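MEDIA RELEASE — September

Cosavora shared workshop opens its robot bench to members

We've been promising this one for a while, so I'm very happy to be the person typing it up. From the last week of September, any inducted member of Cosavora can book time on the robot bench in the back bay. It has an arm, it has a table full of holes, and it has had more than 87 evenings of members' time poured into it.

For anyone who hasn't visited, Cosavora is a shared workshop. People come in to fix chairs, cut gaskets, sew panniers and argue over glue. The robot bench began as a side project called Drorno, which was Padmavathi Pai's idea and lived on the whiteboard under "maybe" for most of last year. She wanted an arm that could nudge things around a tabletop, with a program that a newcomer could read in one sitting.

Pushing suits a first project very well. There's no gripper to tune, and if your code is a bit off, the block ends up in a slightly silly spot and you have another go. The tool is a plain rod with a rounded tip, and Natnael Demissie went through a fair bit of stock on the lathe getting that tip the way he liked it (he's kept the rejects, if anyone needs a very short dowel).

"I turned the first one with a flat end and it caught on every glue line in the board," said Natnael. "Rounding it over took me ten minutes. Working out that I should round it over took me a fortnight."

The board was our other big job. Unnur Eyvindsson had pale offcuts left from a benchtop and glued them up in long strips, then planed the lot and screwed it down to the metal table. It's a lovely thing, and please don't put your coffee on it.

Members' evenings on the bench start at 7 pm and run in pairs, with one person at the keyboard and one beside the stop button. You'll need the standard workshop induction first, plus a short bench session with Unnur or me. Bookings are two hours, and we've capped the first intake at 12 people so that everyone gets a proper turn. Kids are welcome to watch from behind the yellow line with a grown-up.

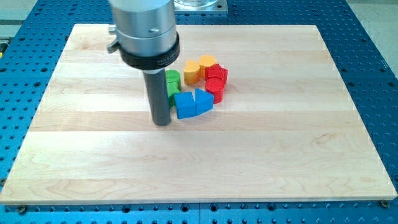 Chibuzor Osagie
Bench coordinator, Cosavora

The coloured wooden blocks are what most new members will start with. There's a star, cylinders, a triangular prism and a few rounded shapes, and they all behave differently when the rod leans on them. My own first program was meant to herd the blue ones into a corner. I'll leave it to Padmavathi to tell you how that went, as she tells it to everybody — with hand gestures.

Next on the list is a nicer way to save and share programs, and we'd love a hand from anyone who enjoys writing plain instructions. We're also after clean hardwood offcuts for a second board.

To book a bench session or arrange a visit, ask at the front desk or drop a note in the Drorno pigeonhole. Media are welcome on any members' evening, closed shoes please.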